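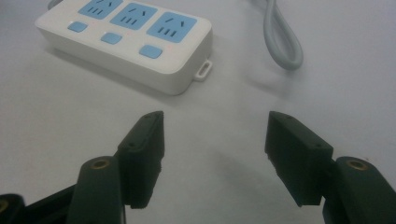 The Rarley hand gripper kit costs 535 dollars, and for that you get a box of printed parts, a bag of brass inserts and a manual that opens by congratulating you. I bought mine in September after reading one glowing review, which I now suspect was written by somebody who already owned a good soldering iron. The finished thing is a pair of fingers you carry around by hand, so you can find out what a robot would be able to grab before you pay for the robot. My test pile is whatever lives on my desk. The power strip with the pale blue sockets is my favorite so far, mostly for the little hanging tab on the end, which looks like a gift to any gripper and is much smaller than the finger pads I keep aiming at it.

Assembly took me 8 hours. The manual says an evening, and I suppose it was dark for part of it. Step 23 has you fit a linkage that step 19 has already made impossible to reach, so plan on taking the left side apart again – I did it twice, out of loyalty.

Support was better than the manual. I wrote on Friday and Mwajuma Barasa wrote back before lunch with a corrected drawing and an offer of spare pads. She also mentioned the Fallstead upgrade, another 190 dollars for softer fingertips. I said I'd think about it and have been thinking about it ever since.

Would I buy it again? Probably, if the corrected drawing came in the box. Cables are next, and I'm told those are worse.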